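About Us
Our Work
Where Things Stand
Contact

About Nirkico

Nirkico studies whether machines can take over the ordinary jobs that people do with their hands, at home and on the shop floor. We test robot arms on everyday work, record the results, and publish them in a form that a plant manager or a facilities director can use.

The company was founded in 2000 as a maker of fixtures and trays for electronics assembly. For years our customers asked the same question: when will a robot be able to do this job? We did not have a good answer, so we began keeping records. Testing is now our main business.

What We Test

Our task list, known as Jugah, holds 121 chores. Some come from the home, such as folding a towel, loading a dish rack, or closing a zippered bag. Others come from small factories and repair shops. Each chore is written down with its starting conditions, its time limit, and a plain statement of what counts as done. A chore is marked as ready only when an arm completes it in 85 of 100 attempts with no help from a person.

Where Things Stand

Readers often expect a yes or a no. The record is mixed. Picking up a rigid part and setting it in a known place is well within reach of current machines. Soft and flexible things remain hard. Cloth folds in ways the arm has not met before, and cables swing, twist, and catch.

Wiring is the clearest case. A person plugs a connector into a circuit board by feel and thinks little of it. The machine must hold a small part at the correct angle, keep the loose wires out of the way, and find the right header among several that look alike. 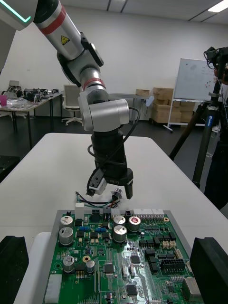
Of the wiring chores in Jugah, seven have been marked as ready. The remainder stay open, and we retest them every September. Household chores have moved more slowly, as no two kitchens are laid out the same way.

Our Partners

Kollance supplies the shop-floor tasks and reviews our written procedures. The Plelel program brings in household tasks suggested by families and care providers.

Zahira Liew, Director of Testing, oversees all published results. Requests to add a chore to the list may be sent to her office in writing — please include the time a trained person needs to complete it.

Page last reviewed November 17, 2022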